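3. How people say their toast is done

3.1 The word and the slice

Most households own a word for the toast they like, and few of them own the same one. In the kitchens we visited for this study, "golden" covered everything from warm bread to something you could sole a shoe with. The trade is no better. The numbers on a toaster's dial have no agreed meaning, and a three on one machine may be a five on its neighbour. We take this to be a small but honourable problem in the study of everyday measurement, and it is the subject of this section. 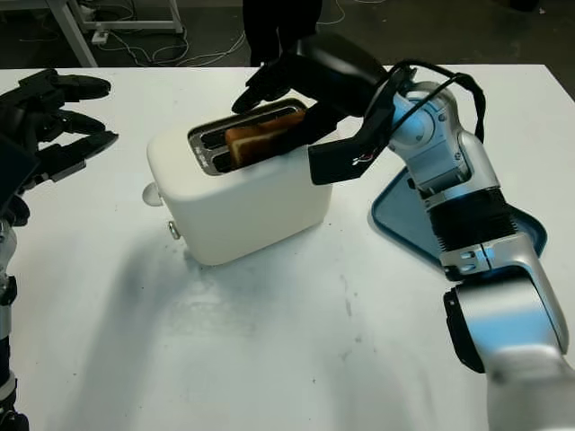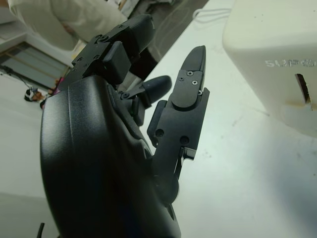

Figure 3. Toast at the slot of a white two-slice toaster (first picture); a black three-fingered hand at a white tabletop (second picture).

3.2 Who was asked, and what

We put a short set of questions to 882 adults, recruited through the Dadow household panel and paid in shopping vouchers, which a surprising number of them spent on bread. Each was asked to name the shade of toast they preferred in their own words, without a list to choose from. They were then sent a printed card of 18 brown patches, running from raw crumb to charcoal, and asked to mark the patch that matched the word they had just used. A week later they were sent the same card again, with the patches in a different order, and asked to do it a second time.

The cards were printed in one batch by Fonent. We had hoped to use bread itself, but slices posted in padded envelopes during a trial run reached their destinations in a condition that made colour the least of anybody's concerns. One came back marked "return to sender" and was kept in the office until Jalali asked for its removal.

Patches were numbered on the back only. People asked to pick a colour beside a visible number will often pick the number, and many people are fond of seven.

3.3 What the words were

"Golden" was the commonest answer by some distance, followed by "light brown", "medium" and "just done". The last of these gave us trouble. Some respondents plainly meant the moment at which bread first counts as toast, others meant toast recently finished, and a few seemed to mean that they had just had some. We wrote back to ask. Replies were polite and did not help.

Beyond the common terms there was a long tail of private ones. These included "tea coloured", "like Dad's", "the colour of the dog", "biscuity", "not like last time" and "normal". The dog was not described further. We coded all such terms as household words and kept them in the analysis, against the advice of one early reader, who felt that the dog in particular should go.

Households that shared a kitchen did not reliably share a word. Where two adults at one address both answered, they often used the same term for patches that stood well apart on the card. We did not tell them so, although in several cases the second card came back with remarks suggesting that they had found out by themselves.

3.4 Whether people agree with themselves

The more useful question is whether a person who says "golden" in one week means the same thing in the next. On the whole, people were steadier than their vocabulary. Most of those who moved between the first card and the second moved by a single patch, and those who used household words moved least of all. The owner of the dog chose the same patch both times.

Those who answered "medium" wandered furthest. We suspect that "medium" works less as a colour than as a wish to be left alone at breakfast. It was also the word most often given by people who said elsewhere in the form that somebody else made their toast.

There was a clear difference between the two ends of the card. At the pale end, respondents told neighbouring patches apart with ease and some force of feeling. At the dark end they tended to lump several patches together as "burnt", and showed little interest in the matter after that. A small group objected. For them the dark patches were the only ones worth discussing, and two of them sent extra pages. Karimi has suggested that this group deserves a study to itself, and has been invited to run it.

3.5 The dial

We also asked what number respondents set on their own toaster, and whether they ever changed it. Roughly 100 could not say what the dial was set to and declined to go and look. Of the rest, most had found a setting when the toaster was new and had not touched it again, even when they had since changed the bread. Several reported that the number had worn away, and that the position was now known by feel or by a blob of nail varnish.

This bears on the argument made by Golestani, the breakfast survey to which ours is a reply, that the dial teaches people a shared scale of brownness. We found little sign of it. Hardly anyone used a dial number when asked to name a shade, and those who did were mostly describing a toaster they no longer had. A scale that is set once and then ignored cannot do much teaching, and one that stops making sense when the appliance is replaced has perhaps been taught too well.

3.6 Limits

A printed card is flat, and toast is not. Real slices are darker at the crust and paler in the middle, and people may judge them by whichever part they care about. Three respondents wrote to say that they judged by sound, which the card does not offer. Kitchen light varies, and we had no control over the hour at which the cards were filled in. A good many bore butter, from which we infer that they were filled in at the proper time, but the butter also darkened the patches it fell on, and those cards had to be set aside.

The panel leans towards people who like answering questions by post. Whether such people like their toast differently from others is not known, and the Amance pilot, which might have told us, was carried out entirely on crumpets.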